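Search this forum
Advanced search

Evley Residents' Board > Shared Spaces > Rules and Bookings

Topic: Proposed change to the meeting room booking period

Posted by: perum_desk

Members are asked to comment on the proposed change to the booking rules for the two ground-floor meeting rooms. Under the present rules, a household may reserve a room up to 3 weeks ahead. The proposal would shorten this to 2 weeks and would release any room not claimed within the first part of the booked hour.

The reason for the proposal is the number of bookings that are made early and then left unused. The office received more than 300 booking requests between January and the end of spring, and a fair share of these were never canceled and never used. Other members were turned away during the same hours. 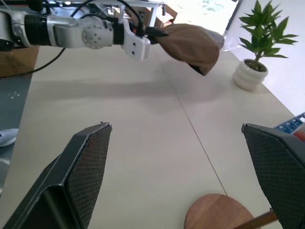 The proposal does not change the hourly charge, the closing time or the limit on repeat bookings. Comments will be accepted in this topic until the next general meeting, at which the matter will be put to a vote.

12 comments | 4 shares

Reply from: Tuvden

I support the release of unclaimed rooms but not the shorter booking period. Members who work shifts receive their schedules early and need to plan on that basis. A household that books ahead and then attends has done nothing wrong, and the proposal treats it the same as one that does not appear.

I would also ask the office to state how a release will be announced. If a room becomes free at a quarter past the hour, a member at home has no way of learning this unless a notice is sent.

Reply from: north_stair

I must disagree with the previous member. The early booking period is the source of the difficulty. The evening hours are taken on the first morning they open, often by the same few households, and what remains is of little use to anyone with children. A shorter period would give the rest of us a fair opportunity.

Shift workers could be given an exception on written request. Such an exception already exists for the guest parking spaces and has caused no complaint that I am aware of.

Reply from: Tuvden

The parking exception requires a letter from an employer. I do not consider it reasonable to ask a member for an employer's letter in order to hold a language class or a birthday lunch.

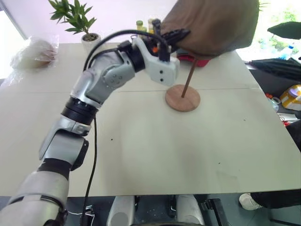
Posted by Thiện Cao | Member, Shared Spaces | 7:40 p.m.

I have read the replies above and wish to offer a middle course. The booking period could remain as it is for daytime hours, where demand is low, and be shortened for evenings only. The release rule would apply to both. This would answer the concern about fairness without placing a burden on members who use the rooms during the day.

I would further suggest that a household which fails to attend twice in one season lose the right to book evenings until the next season begins. The present rules mention a penalty but do not say what it is, and as far as I know it has never been applied.

Reply from: north_stair

I could accept this, provided that the word "evening" is defined. On the current form it begins at five, while the door notice gives six.

Reply from: Hứa

I am opposed to the penalty. Members miss bookings because of illness or a late train, and the office would have to judge each case. A simple cancellation link in the confirmation message would do more good - the present method requires a telephone call during office hours, when many of us are at work.

Reply from: perum_desk

The office thanks members for their comments. The difference between the form and the door notice has been recorded, and the notice will be corrected to read five o'clock. The evening-only option will be added to the ballot as a separate item. The cancellation link has been referred to the company that maintains the booking page, and a reply is expected before the meeting.

Reply from: Tuvden

Please confirm whether the two items will be voted on separately. I intend to vote for one and against the other.

Reply from: perum_desk

They will be voted on separately.

This site uses cookies to keep you signed in. Accept | Manage settings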